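Small rooms, big plans: talking with Ratree Ongart
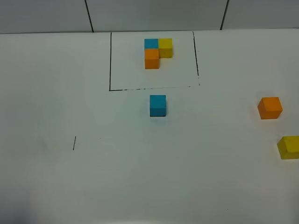
Three little cubes in an L, inside a line drawn on the tabletop.

Ratree Ongart has been helping people fit their lives into small apartments for 19 years, and she still lives in one herself. I went up to see her in Elmont (nine flights, elevator out, I was a mess by the time she opened the door) and she handed me a glass of water before she even said hello.

I wanted to know where you start when a room feels too small. "With the bed," she said. "People start with the sofa and then the bed goes wherever there's space left, and they sleep badly and blame the apartment."

She draws everything on paper first, and she makes her clients do it too. One of them, Nilton Condori, was sure his dining table had to go. "He'd paid 300 dollars to store it for the summer! I told him, turn it sideways, push it under the window, try it for a week." He still eats at it.

I asked about storage, thinking I'd get a list of bins to buy. Nope! "Go through the closet before you shop," she told me. "I had a coat in there from Yatsenko Street, two apartments ago, and I don't think I'd worn it once."

Her own kitchen is tiny, painted a deep green she mixed herself back in July, and she loves it. She's less sure about the hallway. "Too many hooks. My sister keeps telling me."

We talked a bit about rent (she pays 1135 a month and knows she's lucky) and then her phone rang, a couple with a new baby and one bedroom. "Measure the crib," I heard her say, already reaching for a pencil, so I waved and took the stairs back down.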